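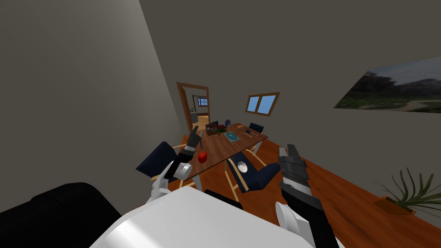

I spend a lot of nights in rented apartments and hotel rooms with a "kitchenette," and after a week of chewing through tomatoes with a butter knife in Starnbridge I started writing down what helps. My list has grown since then, so I'm putting it up where my sister can find it and stop texting me.

## The first 20 minutes

Before I unpack anything I run the hot tap, switch on every burner for a second, and open the fridge. If the fridge is set to its warmest setting (it so often is!) I turn it up to the middle and leave it alone until bedtime. Then I smell the dishcloth. I don't care how clean the place looks, that cloth gets swapped for one of mine.

Next comes the kettle. Fill it, boil it, dump it, and do that again if you see flakes. I once made coffee straight from the kettle in a place on Fakhoury Street and it tasted like a wet coin.

## What I pack

- One small paring knife with a plastic sheath, checked luggage only
- Two thin dishcloths
- A flexible cutting mat, rolled up inside a shoe
- Salt, pepper and one spice mix in pill organizers
- A few binder clips for chip bags, coffee, and curtains that won't close
- A flat rubber sink stopper

The sink stopper gets laughed at until there's laundry to do. It fits pretty much any drain, and I've used mine in bathtubs too.

I used to bring a travel pan. It weighed 684 grams and I carried it through an entire October trip without cooking in it once, so now it lives in the garage.

## Cooking with a bad pan

Rental pans are scratched and thin, and usually a bit warped. Keep the heat lower than you would at home and use more oil. Eggs do better with a lid on – a dinner plate works if the pan has no lid, but grab a towel before you lift it. For pasta in a tiny pot I break the rules and the spaghetti. Osvaldo Arruda, if you're reading this, I know, I know.

Hotel room with only a kettle? Couscous! Put it in a mug, pour boiling water just over the top, cover it with the saucer and wait five minutes. Lindalva Xavier taught me to stir in a spoonful of pesto and a squeeze of lemon, and I've eaten that for dinner more times than I'd like to admit.
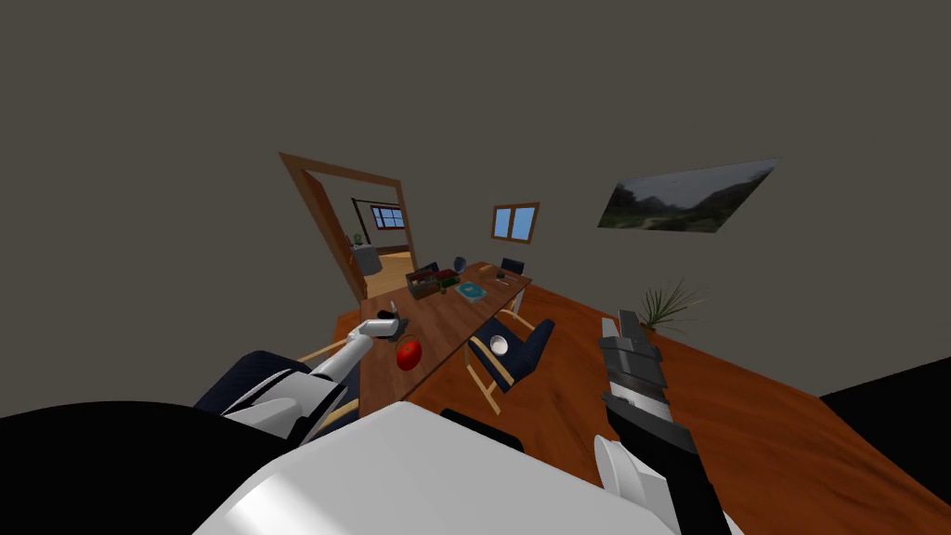
**Is it okay to leave leftover food behind for the next guest?**

Sealed dry things like pasta, sugar and tea bags are usually fine if the host agrees, but anything opened or chilled should go home with you or in the trash.

## Checking out without the panic

The night before, I eat whatever is left in the fridge, in whatever combination. Then I wash up, wipe the shelves, and put my own knife and mat straight into the suitcase so they can't get mixed in with the apartment's stuff. I've lost two peelers that way.

In the morning I take out the trash first, before showering, in case the bins turn out to be a long walk off. At the place in Dodau they were behind the building next door and needed a separate key.

Chargers get one last look too, especially the outlet behind the toaster. I still owe myself a phone cable from that one.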